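May 7, 2023

Picked up the handover timing problem again on the two-arm cell. Running the Gikska branch of the planner, with Emitz doing perception as before. Nothing changed on the hardware side.

Symptom from last time: both arms get to the meeting pose, then the right one stalls in `WAIT_PEER` until the timeout fires at 2000 ms. I had blamed the network. Went through the logs this morning and the messages arrive fine. The peer state was being stamped with the planner's clock and compared against the controller's clock, and the two drift. After a long session the offset was big enough that a fresh message looked stale and got thrown out.

Fix is in commit 3826. Both sides now use the controller's clock, and the staleness check logs a warning when it drops anything. It used to drop silently -- that cost me most of a day.

Ran 28 handover attempts with the small translucent container after the change. No timeouts. Two planning failures, both in the final approach, where the grippers come in close to each other and the collision margin leaves almost no room.

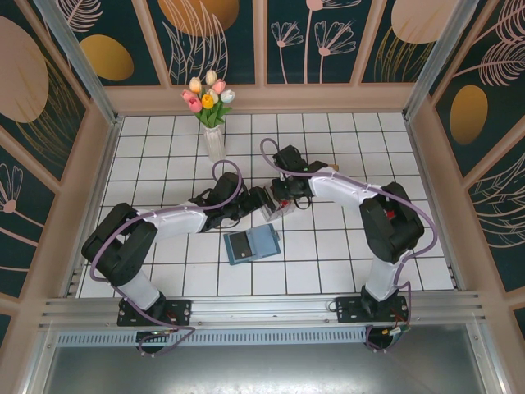 The margin is one global number at the moment, set wide because of the elbows. Near the wrists it is far too conservative. Tried a per-link table instead: kept the old value on elbows and upper links, cut it to 13 mm on the gripper bodies. Replayed both failed cases offline and the planner found a path each time. Have not run it on the arms yet. Want to look at the cable loops first, as they are not in the collision model at all and the arcs near the wrists stick out further than the link geometry does. A fat capsule on each wrist may be enough.

Perception notes:

- Emitz segments the container by the red part inside and mostly ignores the clear walls. Pose comes out biased toward the red part. Fine for grasping, bad for the handover offset.
- Flowers at the back go into the scene as one box. The box is too tall. Left it alone, the arms don't plan through there.
- Grout lines still work well for checking the table plane.

Gallemik viewer crashed twice when scrubbing a log backward. Same stack trace both times, saved next to the logs. Tshabalala build is not affected, so use that one for replay for now.

Next:

- [ ] wrist capsules for the cables
- [ ] per-link margins on the real arms, slow speed
- [ ] container offset: try fitting the outline, compare with the current pose
- [ ] move the timeout into the config file, it is still hard-coded in `sync.cpp`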